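Subject: Re: [shop-arms] Cable strain on the wrist, and table covering
Date: 29 Mar 2021
List: shop-arms, Grirton shared workshop

On the earlier thread, the Ulloa bay wrote:

> We are putting a second arm on our bench and would like to copy
> what the Grirton people did before we drill anything. Three things.
>
> First, how far apart are your bases, and did you mount them to the
> tabletop or to the frame? Ours are on the top now and the whole
> thing shakes when one arm stops hard.
>
> Second, the gripper cable. We have replaced ours twice. It fails at
> the connector every time, on the side that bends when the wrist
> rolls past about a quarter turn.
>
> Third, what do you cover the table with? Bare board shows every
> scratch and the overhead light bounces off it.
>
> Also, does anybody still have the Rodness bracket drawing? The link
> in the September message is dead.

Taking these in order.

Bases. Ours are on the frame, along the far edge. We started out with them on the top, same as you, and had the same shaking. When the left arm stopped at the end of a long move, the right gripper would wobble enough to miss a pick. Moving both mounts to the aluminum extrusion took an afternoon and fixed most of it. What was left went away when we clamped the front of the table. If you only have time for one of those, do the mounts.

I would not copy our spacing. We set it by what fit between two existing holes and it is a little too wide. Each arm reaches its own side fine, but there is a strip in the middle where both of them are stretched and the wrist angles get bad. Measure the reach of your own arms with the grippers on, mark it on the table with tape, and set the bases so the overlap is where you want to do the two-handed work. Do it with the grippers on. We did it without them the first time and had to do it over.

Cable. Same failure here, same place. The connector is fine, the problem is that the cable leaves it at a hard angle and all the bending happens in the first inch. Things we tried:

Heat shrink over the joint. Lasted a bit longer, then broke at the end of the heat shrink.

Spiral wrap along the forearm. Looked tidy, made the cable stiffer, broke sooner.

A loose loop coming in from above, tied at the upper end only, with enough slack for a full wrist roll both ways. We have been on this since September, with 1,218 logged cycles on the left gripper and no failures. The loop can snag on tall objects, so watch for that. We now keep tall items away from the back of the table.

Leave the loop bigger than you think you need. Run the wrist to both limits by hand with the power off and look at the cable at each end. If it is straight at any point, add slack.

Inspect it anyway. We check every 400 cycles and plan to replace at 1,000 from now on whether it looks bad or not. The left one is already past that, so it comes off next.

Covering. Brown sheet, laid over the top and pulled tight at the edges. It cuts the glare and objects do not slide as much. It does wrinkle. A wrinkle under a light object will tip it or turn it a few degrees, which matters if your pick positions are fixed. We smooth it down before a run and have stopped worrying about the small ones. Glue would be better. We have not done it because we still take the cover off to get at the bolts.

Bracket. The old Rodness drawing is on the shop drive under the Grorkine folder. Check the hole pattern before you print it. The drawing was made for the first wrist housing, and the holes on one side are 7 mm off from what we have now. I drilled ours out by hand and never corrected the file. If someone redraws it, please post it to the list.

On the kitchen job, for those who asked. The table as it is set up now: 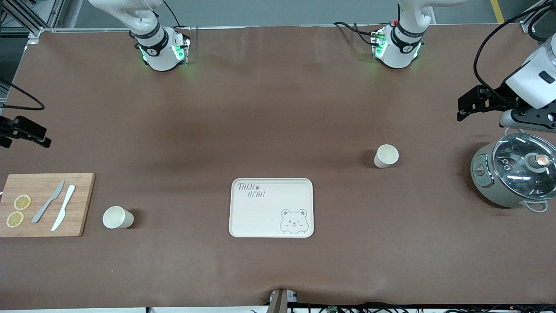 3 min read

The cutting board is on the right arm's side and the rice cooker is on the left arm's side. That is left and right from the robot's point of view, so they are swapped if you stand at the front. We label everything from the robot's side, including the cables, and I suggest you do the same from day one. Mixed labels cost us an evening.

The paper cups are the hardest thing on the table for us. An upright cup is easy. A cup on its side can point any way, and the fingers crush the rim if they close too far. We lowered the closing force and it helped, but then the same setting drops the knives. For now we switch settings by object, which is clumsy. I would like to hear from anyone who has put soft pads on parallel fingers and kept enough grip for a thin handle.

The cooker lid is the other problem. It is clear glass, and our depth readings through it are poor. We aim for the knob and ignore the rest of the lid. The knob is toward one side, so check which way the lid is turned before each run or the arm will come down on glass. We keep the approach slow there.

The tray in the middle is for handoffs. It has a raised rim, so things put down in it tend to stay put. Any shallow tray would do.

Floor cables are still a mess on our side and I have no advice to offer on that. If the Ulloa bay has found a channel that fits under the front edge without blocking the clamp, please send the part size.

I can measure our base mounts and post the numbers if they would be useful, with the warning above about the spacing.

--
shop-arms list, Grirton shared workshop
To leave the list, send a message with "unsubscribe" in the subject line.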